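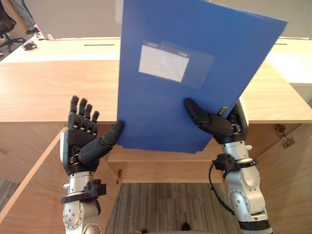 *Both hands on a blue box file, in front of the desk.*

# What should I budget for besides the robot itself? (two arms, office cupboard and filing work)

**paperclip_heron**, posted June 2023

Hello all! I've been given the lovely job of putting together a spending plan for a two-armed robot at our place in Stostau, and I'm so excited about it that I've probably missed half the list.

The work we want it to learn is ordinary office stuff. Open a cupboard door, take a box file off the shelf, hold it steady, put it back, shut the door. Later on we'd like it to manage a key. We've been trying things out with the desk and the low cabinets and I've learnt more from watching than I did from a whole month of brochures.

The robot and arms are already priced and agreed, so please don't worry about that part. What I need is everything around it. So far my sheet has:

- spare fingers and fingertips
- a service plan (Zunness are offering one, paid yearly)
- software seats for Kemuvlow, which is what we'd log the practice runs in
- furniture we don't mind scratching

The quote for the spare finger set is £535 per hand, and Zunness want £949 for a fitting visit if we don't do it ourselves. Is the visit worth having? And what have I left off? I have to hand the sheet in before the new budget year starts in January, and I'd much rather ask for it all at once than go back with my cap out.

---

**LowShelfLarry**

Oh, this is a good one to be planning! We did almost the same exercise at our site in Matos, with filing and cupboards too, and I'd happily do it all again.

Take the fitting visit, at least the first time. Yes, £949 stings when you could do it with a small screwdriver and a free afternoon, but ask whether your own people can sit in and watch. Ours did, and they've done every swap themselves from then on. I'd put one visit on the sheet and no more.

Buy finger spares for both hands at the start. The thumbs go first with box files. A big flat file is an awkward thing to hold upright, and a lot of the push ends up going through the tip of one thumb while the other hand braces the front. Ask Zunness if you can buy thumbs separately. They didn't list them when we bought but they were happy to quote once we rang.

Now, furniture. Please don't buy cheap stand-ins! We got some flat-pack cupboards to save money and the doors swung nothing like the real ones, so we paid twice.

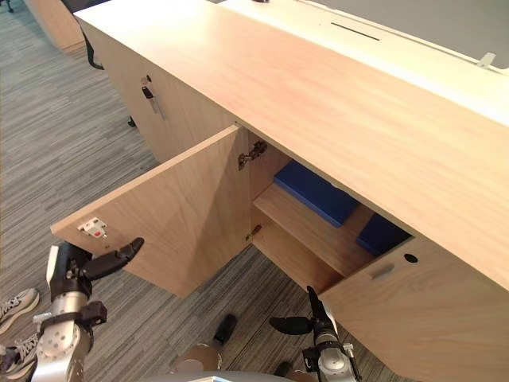 Buy the same make as the cupboards it'll be working with, including the same locks and pulls. Then get spare hinges and spare keys while you're ordering, as a separate line, so it doesn't get trimmed by somebody who thinks a cupboard comes with everything. Lock positions matter as well. A key that hangs down with a tag on it is a very different little job from a bare one, and you'll want a few of each to practise with.

Other lines I'd add:

- box files, lots, all one size to begin with and then a second size
- a spare wrist bracket for each arm, plus cable ties and sleeving
- wall sockets moved, if yours are in daft places (ours were)
- staff time for resetting between runs, which was our largest cost by a mile

That last one really is worth a proper think. Putting the file back and shutting the door between tries takes a person, every time, and we'd budgeted none of it.

---

**mx_tapemeasure**

Measure the space under your desks before you order anything.

That's my whole answer really, but I'll say a bit more as I love this subject. We planned for reach going up and forgot about reach going under.

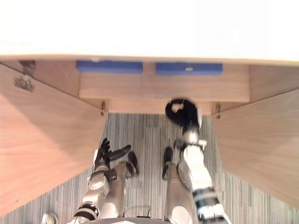 Side panels, back panels and whatever is fixed under the front edge all eat into the room an elbow has to turn in. On the maker's drawing our arms fitted with space to spare, and on the day the forearm met the side panel well before the hand got where we wanted it. We ended up buying two different desks. So take a tape to yours, write down the clear width and depth, and send those to the supplier before you sign. It costs nothing!

I don't know Kemuvlow well enough to say how many seats you need. We have 5 and share them badly.

---

**paperclip_heron**

You're both wonderful, thank you! The sheet now has hinges, keys, a wrist bracket for each arm and a great big line for resetting time, and I've kept the one fitting visit in. Zunness have said two of our people can sit in on it at no extra charge.

I went and measured under the desks this morning as well. The clear width is smaller than I'd have guessed, so the numbers have gone off to the supplier and I'll post what they say.

---

**boxfile_fan_535**

Following this, we're about to do the same. Did you ask about carpet? We were told to price up a hard floor mat and I can't tell if it's needed.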